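Gripper views: wrist camera stills from the jaw shape tests

12 May 2020

Hi again! A short gallery for once, I promised Danica Rusnák I'd get something up before the next build and she has been very patient with me. If you've been following along you'll know I spent most of the spring comparing two jaw shapes in simulation, the flat paddle one (which we just call Vilela, after the script that generates it) and a narrower one with a curved back that Csenge Antal drew and that goes by Gunitz. Same arm, same controller, same kitchen-ish rooms full of groceries and clutter. All I wanted to know was how much trouble I'd save myself by picking the right one before we cut any metal.

The runs were done in Hostoline, our in-house simulator, and everything on this page comes from the camera mounted at the wrist, looking out past the fingers. I love that view and I also curse at it daily. You get a beautiful close look at whatever is between the jaws and almost no idea of anything else. The controller has the same problem I do, except it can't lean back in its chair and think about it.

Some background on the numbers for the people who asked in February. The full batch was 2,660 attempts. Of those, 1,555 ended with the object held and lifted clear, and I threw out 190 where the physics did something silly (a carton shooting through the ceiling is funny once). The rest were plain misses or drops. I'm not going to split it by jaw shape on this page, because Norbert Halás is still going through my scoring and he has already found one mistake, a dumb one, mine.

OK, pictures! First the kind of view that makes me happy, with something tall and white right in the middle between the inner plates. Cartons are my favorite test object. They have flat sides and a flat top, and when the approach is a bit off you can tell right away from how the sides line up with the plates. They also hide everything behind them, so if the controller wants to know what else is on the far side it had better have looked on the way in.
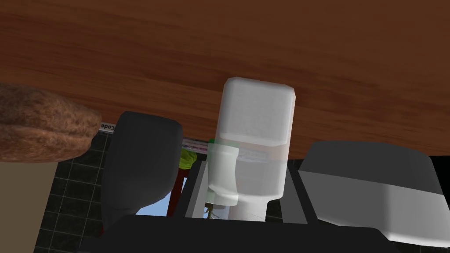

White carton centered between the inner plates, with a leafy bit of something showing in the gap on the left. The lower part of the carton comes out see-through.

That see-through business deserves a paragraph of its own. Our depth step does not like translucent surfaces one bit. It'll happily report the thing behind as if it were the thing in front, and then the controller plans a grasp on a shape made of half a carton and half of whatever is in back of it. Hatsue Sekiguchi wrote a filter that compares the depth with the outline in the color picture and drops any points that disagree. It's slow, and it's a little too eager (it once dropped an entire cup), but with the filter on I trust the width estimate a lot more. I have it switched on for anything with a translucent material now and off for everything else, which is a hack, and Hatsue has told me so.

The other thing I keep coming back to is clutter. With packages and greens and cups all sharing one little gap, the finger that's closer to the mess is the one that decides whether the grasp is any good. A bulky finger shoves things. A slim one slips in, but then it has less surface to hold on with once it gets there, and you see more twisting on the lift. I went in thinking slim would win easily. I'm a lot less sure these days! Csenge would like it noted that she said so from the start.

Next one is a different sort of view, jaws open and nothing in them. I kept far more of these than I meant to. They're handy for checking how much of the picture the fingers eat up, and for seeing what the camera makes of a busy surface at a steep angle.
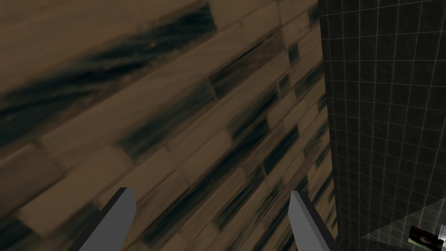

Fingers open over the brick-patterned surface, dark tiled wall to the right. Lots of texture, nothing in the jaws.

Liis Krūmiņa asked for a surface with a strong repeating pattern because she wanted to break my feature tracker, and yes, she broke it. Every block looks like its neighbor, so the tracker would lock on, hop over one row, and report that the arm had moved sideways when it hadn't. The dark streaks help a bit as they're irregular and give it something to hang on to. Square tiles are worse. A plain grid has nothing in it to tell one square from the next, and from a slant the lines bunch up on top of that.

What fixed most of it was boring: feed the joint readings in as a first guess and let the tracker search only a small window near it. No more hopping, or hardly any. I reran 1,326 of the attempts with the small window, and the tracking log finally reads like a robot arm and less like a pinball machine.

Stuff still on my list:

Rerun the translucent objects with a second camera up on the forearm. Danica thinks the angle alone will fix half of my trouble.
Try softer inner plates on both jaws. The hard ones let cartons slide if the closing speed is too high.
Get the Pratemside controller onto the same attempts, so we have something to compare ours with besides older versions of itself.
Shrink the black bar across the bottom of the gripper, or tilt the camera up a touch. It covers most of the bottom strip in the carton view and I'd like those pixels back.

If you've used a wrist camera with paddle fingers and found a mounting angle you like, please write to me, I'd love to see your stills too. The scoring sheet goes up as soon as Norbert gives it back.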